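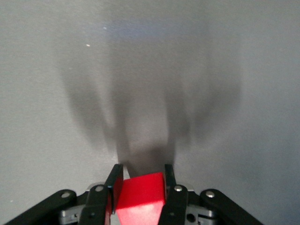 Abb. 3: Roter Würfel, hellgraue Fläche

Kapitel 3 – Tisch, Kiste und Würfel aufbauen

Bis hierher war alles Auspacken und Durchzählen, jetzt kommt der Teil, der mir am meisten Spaß macht: der Platz, an dem später sortiert, gestapelt und wieder eingeräumt wird. Ich habe meinen Kuvum-Platz inzwischen so oft auf- und abgebaut, dass ich es morgens vor dem ersten Kaffee hinbekomme. Beim ersten Mal habe ich den halben Nachmittag gebraucht und mich dreimal umentschieden. Lies das Kapitel am besten einmal ganz durch, bevor du irgendetwas schiebst oder festklebst.

Du brauchst:
einen stabilen Tisch mit glatter, heller und möglichst matter Oberfläche
eine Kiste aus Kunststoff in einer kräftigen Farbe (meine Empfehlung: Blau)
die Würfel aus dem Kuvum-Grundset
ein Mikrofasertuch, ich nehme das von Feletine
eine Lampe, die sich schwenken lässt
eine Rolle Malerkrepp

3.1 Die Tischfläche vorbereiten

1. Räum alles ab, was mit dem Sortieren nichts zu tun hat. Tassen, Stifte, Schlüsselbund, die Post von gestern – weg damit. Ich weiß, das klingt nach Kinderzimmer, aber ein Kugelschreiber rollt garantiert dann unter die Kiste, wenn du gerade beide Hände voll hast.

2. Wisch die Fläche mit dem leicht angefeuchteten Tuch ab und geh danach trocken drüber. Auf Hellgrau sieht man Staub aus der Entfernung fast gar nicht, und dann schaut man von Nahem hin und da liegen doch wieder ein paar weiße Pünktchen. Schlimm sind die nicht. Krümel sind schlimmer, auf denen kippeln die Würfel.

3. Prüf mit der flachen Hand, ob irgendwo Kleberreste sitzen. Bei mir war an der Vorderkante noch ein alter Streifen Krepp, den ich wochenlang übersehen hatte.

4. Stell den Tisch gerade. Leg dafür einen Würfel mitten auf die Fläche und drück nacheinander leicht auf alle vier Ecken. Wackelt etwas, kommt ein gefaltetes Stück Karton unters Tischbein.

Hinweis: Bitte keine Tischdecke! Ich habe es mit einer Wachstuchdecke probiert, weil sie so schön abwaschbar ist. Sie wirft Falten, und jeder Turm ab dem vierten Stockwerk steht schief. Wenn deine Platte stark glänzt, nimm lieber eine feste, matte Schreibtischunterlage.

Achtung: Scheuermilch und raue Schwämme haben auf einer matten Oberfläche nichts zu suchen. Die Stellen werden blank, und das bleibt dann so.

3.2 Licht und Schatten

Mit dem Licht habe ich am längsten herumprobiert. Auf einer hellen Fläche ist jeder Schatten sofort da, und wenn die Lampe direkt über oder hinter dir hängt, greifst du ständig in deinen eigenen Schatten hinein. Rot bleibt trotzdem gut zu erkennen, deshalb fange ich immer mit den roten Würfeln an. Bei den dunkelblauen und den grünen ist das schon eine andere Sache.

1. Schalte alles Licht ein, das du beim Sortieren auch benutzen willst, und halte einen Würfel über die Tischmitte.

2. Schau dir den Schatten an. Weiche, verwaschene Ränder sind prima. Ist der Rand hart wie ausgeschnitten, steht die Lampe zu nah oder sie ist zu klein.

3. Dreh die Lampe zur Wand oder zur Decke, damit das Licht von dort zurückkommt. Ich benutze eine Flaltarum-Klemmleuchte mit 900 Lumen, das reicht für den ganzen Tisch und blendet in dieser Stellung nicht.

4. Such die Fläche nach Spiegelungen ab. Ein heller Streifen ganz hinten stört kaum, einer genau dort, wo du ablegst, nervt nach kurzer Zeit sehr. Meistens hilft es schon, die Lampe ein Stückchen zu drehen.

5. Setz dich auf den Platz, auf dem du später sitzt, und wiederhol die Probe. Im Stehen sieht es immer anders aus (ich hab's lange nicht geglaubt und jedes Mal nachjustiert).

Hinweis: Tageslicht ist wunderbar, wandert aber. Im Oktober steht die Sonne bei mir am späten Nachmittag so tief, dass sie quer über die Platte zieht. Dann lasse ich das Rollo halb herunter und arbeite nur mit der Lampe weiter.

3.3 Die Kiste aufstellen

Zur Kiste bekomme ich die meisten Fragen. Groß oder klein, mit Deckel oder ohne, links oder rechts? Ich sag's mal so: Sie muss breit genug sein, dass man von beiden Seiten hineinkommt, und sie darf nicht wegrutschen, wenn man dagegenstößt. Der Rest ist Geschmack. Blau mag ich deshalb, weil die roten, gelben und weißen Würfel darin sofort ins Auge springen, und auf einer grauen Platte findet man auch die Kiste selbst ohne Suchen.

1. Such die Tischmitte. Miss nicht zu pingelig, Augenmaß genügt.

2. Stell die Kiste dorthin, mit der langen Seite zu dir. Von links und rechts sollte gleich viel Platz bleiben, damit beide Seiten gleich gut herankommen.

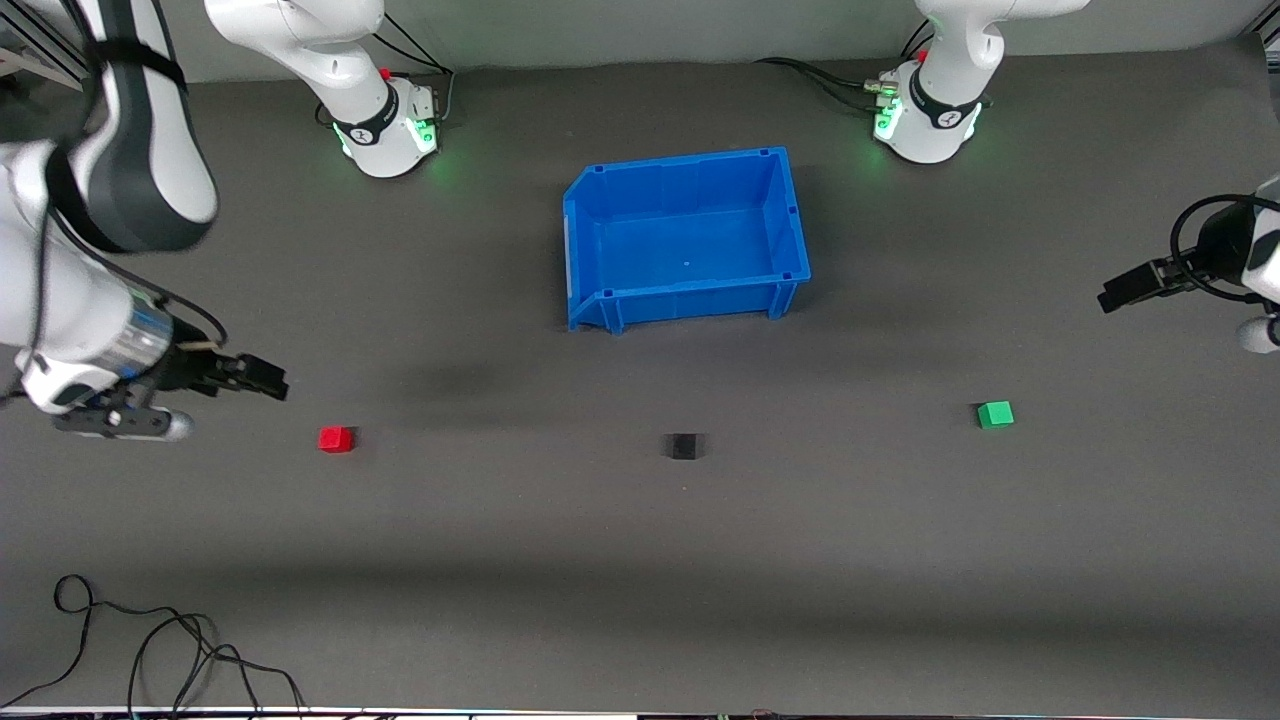 3. Lass vor der Kiste einen Streifen von 30 Zentimetern frei. Dort landen die Würfel, die noch sortiert werden wollen, und wenn der Streifen schmaler ist, schiebst du sie dir früher oder später auf den Schoß.

4. Markier die Ecken der Kiste mit kurzen Stücken Malerkrepp auf dem Tisch. So steht sie nach dem Putzen wieder am selben Fleck. Bleistift ginge theoretisch auch, den bekommst du aus einer matten Platte aber schlecht wieder heraus.

5. Rutscht die Kiste, kleb ihr kleine Gummipunkte unter den Boden. Die aus dem Baumarkt, die man sonst an Schranktüren klebt, reichen völlig.

6. Sorg dafür, dass Kabel hinten am Tisch entlanglaufen und vorn nichts herunterhängt. Mit einem Kabelbinder alle Handbreit sieht das sogar ordentlich aus.

Achtung: Den Deckel nicht unter die Kiste legen! Das habe ich aus Platzmangel gemacht, und beim ersten kräftigen Griff hinein ist mir das Ganze samt Inhalt vom Tisch gerutscht. Deckel gehören ins Regal oder hinter die Tür.

Und noch was zu den Einsätzen: Der Mokoena-Fächereinsatz teilt die Kiste in 6 Felder, das ist hübsch und für kleine Mengen auch praktisch. Ich setze ihn erst ein, wenn das einfache Einräumen klappt. Vorher zielt man ständig auf die Stege, und die Würfel bleiben obendrauf liegen.

3.4 Die Würfel bereitlegen

Im Grundset sind 100 Würfel. Bitte nicht alle auf einmal auf den Tisch kippen, auch wenn das Geräusch toll ist!

1. Nimm für den Anfang einen einzigen roten Würfel. Wirklich nur einen. Heb ihn an, trag ihn über die Kiste und leg ihn hinein. Damit merkst du sofort, ob die Kiste zu weit hinten steht oder der Rand zu hoch ist.

2. Fass den Würfel an zwei gegenüberliegenden Seiten. Sitzt er etwas schräg im Griff, macht das nichts, solange er fest sitzt. Über Eck gegriffen dreht er sich gern heraus.

3. Leg ihn ab, lass ihn nicht fallen. In einer leeren Kunststoffkiste springt so ein Würfel erstaunlich weit, und unter der Heizung findet man ihn dann erst beim nächsten Umzug.

4. Klappt das von beiden Seiten, kommt die erste Farbe dazu. Danach immer nur eine weitere, bis der Streifen vor der Kiste gut gefüllt, aber nicht voll ist.

5. Zum Schluss räumst du alles einmal in die Kiste und wieder heraus. Wenn du dabei nirgends anstößt und dir nichts herunterfällt, steht der Platz richtig.

Hinweis: Neue Würfel fühlen sich manchmal etwas rutschig an. Einmal mit lauwarmem Wasser und einem Tropfen Spülmittel abwaschen, auf einem Handtuch trocknen lassen, fertig. Nicht in die Spülmaschine, die Kanten leiden.

3.5 Wenn etwas nicht passt

Die Würfel kippeln beim Stapeln: Fläche noch einmal abwischen, dann die Tischbeine prüfen. In dieser Reihenfolge, es ist fast immer der Krümel.

Die Kiste wandert langsam zur Seite: Die Gummipunkte sind staubig. Abziehen, Boden der Kiste abwischen, neue aufkleben.

Du verwechselst dunkle Farben: Lampe heller oder näher an die Wand drehen. Hilft das nicht, sortier die beiden Farben, die sich zu ähnlich sehen, nacheinander.

Das Krepp löst sich beim Putzen: Ich tausche es jeden Montag aus, dann bleibt auch kein Kleber zurück.

Wenn alles steht, geht es in Kapitel 4 mit dem Sortieren nach Farben weiter. Den Fächereinsatz kannst du dafür schon einmal griffbereit ins Regal legen.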